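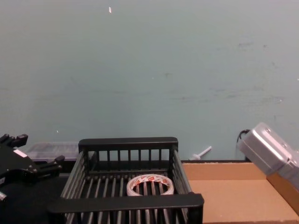

Packing room walk-round, September
Staltell unit, back half of the building
Done on a Friday, started 7:30 in the morning, one coffee in

I do this list every month and I always say I'll keep the comments short, and then I get going. Items are marked OK, FIX or WATCH. If it says FIX, there's a job in the Nuttall book for it already, so please don't write it up a second time (we had the same door closer in there three times over the summer!).

1. Walkways and floor - OK
Clear from the roller door all the way to the sinks. I'd like the yellow line by the scale repainted before winter, but you can still see where it's meant to be. Mats flat, no curled corners.

2. Exits - OK
Both doors open with one push. The lit sign over the side door is lit, hooray. Somebody had parked the hand truck in front of it on my last round and it was back in its bay this time, so thank you, whoever you are.

3. Extinguishers - FIX
Gauges all in the green. The tag on the one by the office has run out of boxes to initial, and I've squeezed mine into the margin. New tag ordered.

4. Walls at the packing spot - WATCH
The greenish one behind the baskets has picked up scuffs and little dark marks again, plus a few pale specks. I'm calling it cosmetic. Wipe it with the mild cleaner, not the gritty stuff, because the gritty stuff is how we ended up with the shiny patch in the hallway. If the specks turn out to be bare spots in the paint I'll put it on the touch-up list.

5. Baskets - WATCH
My favorite item, and I know how that sounds. What I check on the black ones, every time:
- run a gloved hand along the top rail, all four sides, feeling for burrs
- look down the bars from one end for any that bow out
- press on each corner, it shouldn't give
- set it on the flat bench and see if it rocks
We have 31 on the sheet. Out of those, 29 passed. The other two rock, one of them badly, and both are on the red shelf with tape on them. Please don't peel the tape off and put them back in use, even if it's a busy day and it's "just for light stuff." Light stuff tips over too.

6. Cardboard boxes - OK
Dry, no crushed bottoms in the stack. Open boxes next to a basket are fine while you're packing, just keep the flaps from hanging where a sleeve can catch. Flatten the empties before lunch, not at the end of the shift when the pile is up to your waist.

7. Clear plastic containers - OK
I held each one up to the window looking for cracks. None in the batch I checked. Lids are a different story, and I still can't work out why we own so many more lids than containers.

8. Basket height and reach - FIX
This is the one I wanted to talk about. The back rail on the deep baskets is a long way off if you're shorter, and I watched people leaning over with their ribs on the near rail to get at the far corners. That's a sore back waiting to happen. Drullitz makes a low riser block and I've asked for a pair to try. Until they come, turn the basket so the short side faces you, or load the back first while there's still room to move your arms.

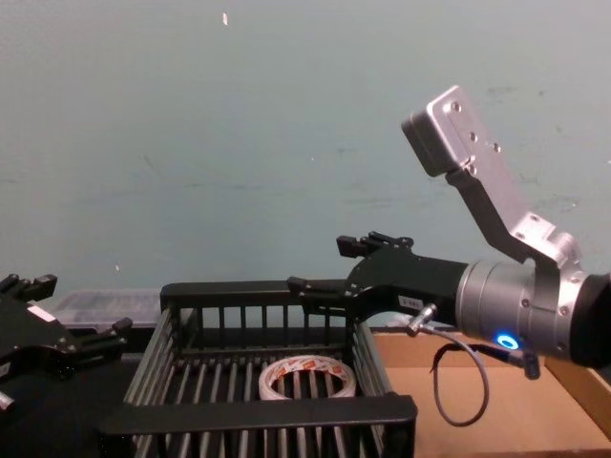 Turning it short side on works for me, but then the box has nowhere to go except the floor, and I'm bending down for every single item. Could we get one of the small Cladska tables to put it on? I'd take that over the risers any day.

Fair point, and I hadn't thought about the box at all. I've added a table to the request along with the risers and we'll see which comes through first. In the meantime, if you're bending for every item, move the box up onto the bench end and let the tape roll go somewhere else.

9. Cords and power - OK
Nothing frayed, nothing pinched under a bench leg. The strip by the printer is bolted back up.

10. First aid box - FIX
Low on the medium bandages, out of eye wash. Supply form 248 is filled in and sitting in the tray.

11. Lights - OK
One tube at the sink end hums. I've listed it under annoying, not unsafe.

Next round is the same time of day. Leave the red shelf alone till then, and if you find a basket that rocks, tape it and put it there yourself.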